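Section 4. Tabletop Chores: Setup and Limits

This section covers clearing and sorting light household items with the Mastetti arm and the Wunen two-finger gripper. Read Section 3 (Mounting and Power) first. The arm can handle a limited set of chores without supervision. Those it can't are listed in 4.4.

4.1 Before the first run

1. Close the gripper fully, then open it to 50 mm. Both fingertips must reach their stops.
2. Set the arm speed to Low.
3. Put one flat item on the table and select Learn Surface.
4. Wait for the steady tone. 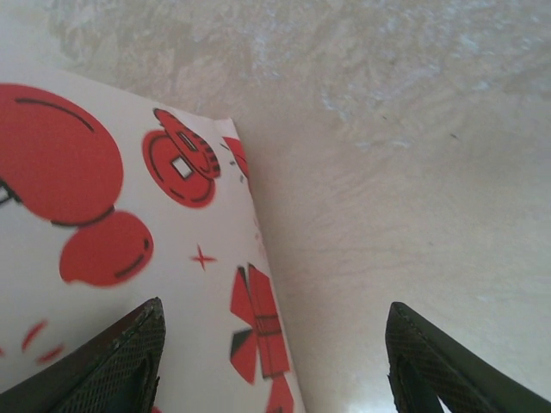

Ghazala Talpur

Paper and card are the slowest items in the chore set. A sheet lying flat gives the fingers almost nothing to close on. The arm slides the sheet to the table edge and grips the overhang. On test tables this succeeded in 11 tries out of 50, and the remaining sheets were left where they were. A person clears the same sheet in a second or two.

NOTE: Printed patterns may be read as separate objects. If the arm reaches for part of a printed design, repeat Learn Surface with the sheet removed.

CAUTION: Do not raise grip force to pick up paper. Force has no effect on a flat sheet and wears the finger pads.

4.2 Bags and soft packaging

1. Select Soft Items.
2. Set grip force to 2 or lower for sealed bags.
3. Place the bag with open space on both sides.
4. Press Start and keep hands clear until the arm returns to Home.

If the bag slips, lower the approach height one step before changing the force. Too much force can split a seam.

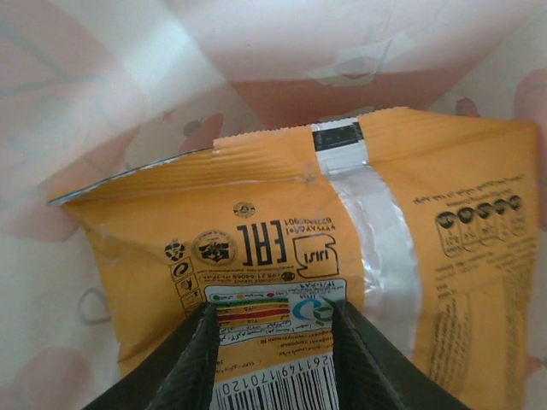

Sorting by label is available in software 3 and later, and it remains the weakest of the household functions. The arm compares printed marks with a stored list of up to 2,000 packages. Text that is upside down to the wrist camera, as on the orange-yellow snack bag with its barcode between the fingers, must be rotated before it is compared. Set Rotation to Auto for this. A fingertip over either end of a barcode will also stop the read, so schedule the read before the grip wherever the chore allows it.

To add a package to the list:

1. Open Labels, then New.
2. Present the front, then the back.
3. Enter a name and a bin number.
4. Save, and run one trial at Low speed.

NOTE: Crumpled film changes the shape of printed marks. Store at least two views of each soft package.

4.3 Wiping

Wiping requires the Pandey pad holder (sold separately). The arm follows a fixed path and does not check the result. Glare on a glossy table can hide crumbs from the wrist camera, and worn spots can be mistaken for dirt. Move the lamp or lower the blind before selecting Inspect.

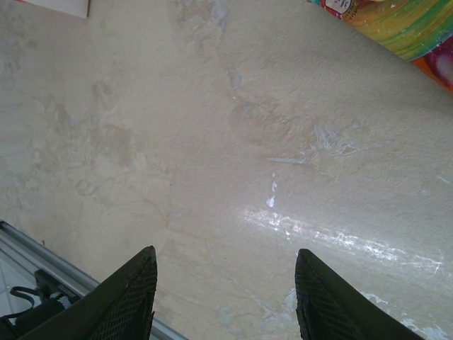

Can the arm clear a whole table after a meal?
Only in part. It will remove light, dry, unbreakable items one at a time, and a person must take the plates, glasses and cutlery.

4.4 Chores not supported

Folding cloth
Carrying liquids
Handling knives or glass
Lifting any item over 200 g

CAUTION: Keep children and pets out of reach of the arm at all times, including when it is paused.

For fault tones and their meanings, see Section 5.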